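Cell rules – what changes in December

Quick one from the Gronow site, more in the next issue. The new good practice sheet for arm cells is out and applies at Cloltdale and Wokton too. 4 pages, please read all of it.

Main points. Speed near people: 500 mm a second, no exceptions for "just a quick test". Setup and teaching: 600 lux at the bench, so get the lamps checked. Wrist-mounted parts – brackets, cameras, cable fittings – go on the pre-start check and get signed for at every shift change. Not weekly. Every shift.

If a bracket has been knocked, stop and re-calibrate before you run anything. Dont nudge it back by eye. Log it in Storus under job code 1233, even if it took two minutes.

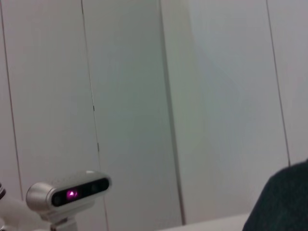 2 min read

Depth camera on its white bracket, light showing on the black face. Check the joint under the housing as well as the housing itself, it's on the sheet now. Sleeves and loose clothing stay clear of the arm whenever it is powered, wich includes paused.

Old sheets in the bin by the end of the month. Comments on the draft wording for shared benches still welcome – same inbox as before.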